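What a Debt Counselor Wishes You'd Ask Before You Call the Collector Back

6 min read

I'd been putting off this interview for months, mostly because old debt is a topic that makes my own stomach hurt. I once ignored a letter from a collection agency for an entire summer (it was in the drawer with the takeout menus, I knew exactly where it was). So when a counselor at the Solthorpe office of Himen Credit Counseling agreed to sit down with me, on the condition that I leave her name out of it, I showed up with my coffee and a long list of questions, and the first one was really about me.

Is it bad to ignore the letter?

"It's very human," she said, and then she waited a second. "And yes, it's bad."

She has been doing this work for 10 years, and she told me the calls she gets are nearly always about the same kind of thing. Somebody had a credit card or a medical bill a long time ago. They lost track of it. Now a company they've never heard of says they owe it money, and the company sounds very sure of itself.

"People hear a confident voice on the phone and they start apologizing," she said. "I want them to start asking. Who are you? Who did I owe this to in the first place? How did you get to this number? Put it in writing and mail it to me."

I asked her about the thing I'd always half understood, which is that debts get too old to sue over. She put her cup down for this one.

"Okay, so there's a time limit on lawsuits, and it depends on your state and on what kind of debt it is. After it runs out, a collector can still ask you to pay in a lot of cases. The debt doesn't vanish. What changes is whether they can win in court, and in many places you have to show up and raise that yourself. The judge may not do it for you."

And that's where people get into trouble, she said, because in some states a small payment can start the clock all over again. Sometimes a written promise will do it too. She told me about a client who owed $2,656 on a store card he'd stopped using years before. A collector offered to take a tiny "good faith" payment while they worked out a plan, and he was relieved – he thought he was being responsible! – and he paid it that same afternoon.

"He called us the week after," she said. "I would have given anything for him to call us the week before."

I asked what she would have told him.

"Don't pay yet, don't promise yet, don't agree that it's yours yet. Get the dates. When was your last payment? Pull your credit reports and dig out whatever old statements you've got. Then talk to a legal aid lawyer in your state. Not your cousin, not me either. I can help with a budget, I can't tell you whether your debt is time-barred."

She gets a lot of mixing-up between that deadline and credit reporting, by the way. I had them mixed up myself. The time limit on being sued is one clock, and how long a bad account can sit on your credit report is another, and the 2 don't have to end together. A debt can drop off your report and still be something you could be sued for, or the other way around. I made her say it twice so I could write it down properly.

We took a break there so she could answer a call, and I wandered down the hall and read the bulletin board. When I got back she'd pulled a folder of sample letters for me to look at. 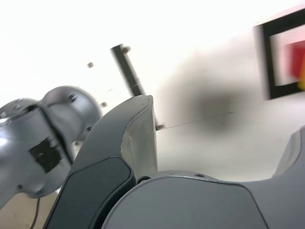
The sample letters were my favorite part of the whole visit, and I don't say that about paperwork much. One was a dispute letter, one asked the collector for details, and one asked them to quit calling. They were short! None ran past a single page. She likes her clients to fill in every line, even the ones that seem silly, and never to cover up a mistake and write over it. "You don't want anything in your file that looks like that black square stuck on the metal arm," she said, "where I can't tell if it's a piece of tape or a label. If a judge has to wonder what's under there, start over on a clean sheet." Keep a copy, send it in a way that gives you proof of delivery, and write down the date you mailed it.

I asked about court papers, because that's the drawer letter I'm most afraid of.

"Answer them," she said. "If you remember one thing from me, please, answer them. Even if the debt is ancient, even if it isn't yours, even if they spelled your name wrong."

What happens if you don't is usually a default judgment, meaning the other side wins without much of a fight. After that they may be able to go after wages or a bank account, depending on the state. She's seen 3 of those since August, all on debts that the clients thought were too old to matter. In one of them the papers had gone to a former address over on Catacutan Street and the client found out when her debit card was declined at the grocery store. (If that's you, call a lawyer right away. There are sometimes ways to get a judgment set aside, and they have deadlines too.)

Before I left I told her about my drawer. She asked if I still had the letter, and I do. She asked for the date on it, and I didn't know.

"Go home and look," she said, so I did, and I've got a call in to legal aid.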